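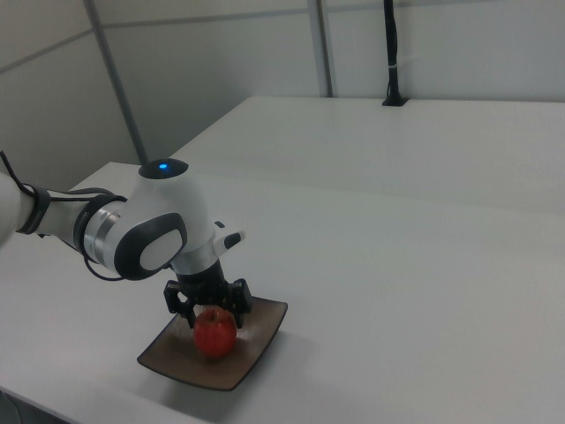
Flomley Fruit Delivery: Frequently Asked Questions

How much fruit comes in a box?
The small box holds 20 pieces and the large one 245. The large one is meant for offices. We did once send it to a couple in Plamport, who now own a dehydrator.

Can I pick only red apples?
Yes. Tick "red only" on the order form. We can't promise identical ones, as the trees have never agreed to that.

Do I have to wash them?
Please do. We brush off leaves and the occasional passenger, but a rinse under the tap is your department.

Should apples go in the fridge or on a plate?
Fridge if you want them crisp next week, plate if you want them eaten. An apple in the crisper drawer is invisible to anyone under 15 — and to most adults. Put out what you'll get through in a few days and keep the rest cold, away from the lettuce.

Why did my bananas turn brown so fast?
They were probably sitting next to the apples. Give them their own bowl.

My apple has a bruise. Do I get a refund?
For one bruise, no. Cut it out and carry on. If half the box looks like it lost a fight, write to us by Thursday of the delivery week and Gil-soo Um will sort out a credit.

Do you deliver to Salehi Street?
Yes, before 8 a.m. Please leave the gate unlocked.

Can I skip a week?
Any time before noon on the day before delivery. After that the box is packed and it's coming whether you're home or not.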